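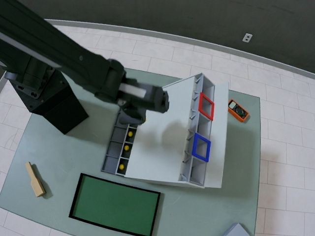

Fig. 1. Sorting cell in simulation, gripper over the ball tray. Red and blue frames mark two of the compartment openings.

Vevevard software group, minutes
Sep 14, 2026
Chair: Lovisa Lie
Present: control, perception, planning, tooling. Rønning joined by phone and could be heard most of the time.

1. Minutes of the last meeting
Approved after the word "finished" was changed to "merged" in two places.

2. Planner
The new planner ran 3,651 simulated episodes over the break. Of these, 617 ended in a timeout, nearly all with the arm hovering over the tray and replanning the same approach. Control says the planner is indecisive. Planning says the controller reports its joint positions late and any reasonable planner would hesitate. Both sides brought plots. Lovisa asked for one plot with both signals on the same clock, and the discussion became shorter.
Action: planning and control, jointly, one plot.

3. Perception
The detector finds yellow balls in the deeper column of the tray reliably until the gripper gets close, then loses whichever one it is about to pick up. Proposal to keep the last good estimate while the gripper blocks the view. Agreed. It was noted that this was also agreed in April.
The orange multimeter on the table was twice labeled as a ball. Perception wants it removed from the scene file. Tooling wants it kept, on the grounds that real tables have things on them. Kept. Perception's objection is recorded here at their request.

4. Frame colors
The task file says red first, then blue. The scoring script says blue first. Scores before this week therefore measure something, and Lovisa would like to know what. The task file wins. Old scores stay in the archive with a warning in the header.
Action: tooling to fix the script and rerun the 2,515 episodes that reached a placement.

5. Collision shapes
The small triangular fins along the compartment row are missing from the collision model, so the planner drives through them with great confidence. Control offered to add them by hand. Accepted before the offer could be withdrawn -- simplified boxes are fine for now.

6. Clavitz export
Still writes angles in degrees. Still documented as radians. Rønning will write to Valtel again, attaching the previous message.

7. Any other business
The build machine is full. Everyone is to delete their own logs, and only their own.

Next meeting: when the plot exists.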